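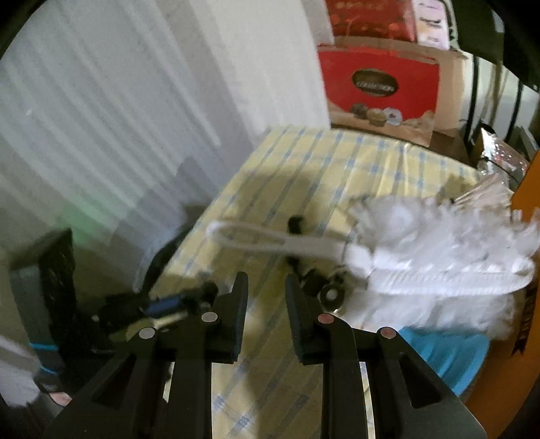
A pale yellow bed sheet with a light blue plaid print.

Lonley revises care labels on printed bed linen

Bedding supplier Lonley will change the care labels on its printed cotton sheets in May, lowering the recommended wash temperature and adding a separate instruction for tumble drying. The change applies to fitted and flat sheets. Pillowcases keep the current label until existing stock is used up.

The revision follows wash trials at Kushwaha, the mill that weaves and prints the fabric. Samples from 2 print batches were put through repeated home-type cycles and measured for shrinkage along the warp and the weft. Warp shrinkage after hot drying reached 5 percent, against a limit of 3 percent in the purchase specification. Samples dried on low heat stayed within the limit.

"The cloth passes when it is dried at the setting we designed for," said Deepak Bhatt, finishing manager at Kushwaha. "The old label showed a dryer symbol with no heat level, so people used whatever the machine was set to."

Color loss was also checked. Light shades on pale grounds showed little change at either wash temperature. Darker prints lost more color in hot water, mainly in the first few cycles, and the lower temperature was adopted for the full range to avoid printing two sets of labels.

Naveen Bajpai, who handles product standards at Lonley, said the fabric itself has not been altered. Thread count, weight and finished dimensions remain as listed. The mill has been asked to run a longer pre-shrink pass on new orders - a step that adds time at the finishing stage but needs no new equipment.

Retailer Potby, which carries the sheets in its stores, will post the new instructions on its product pages before the relabeled stock arrives. Sheets already sold can be washed under the new instructions as well. Lonley said prices will not change.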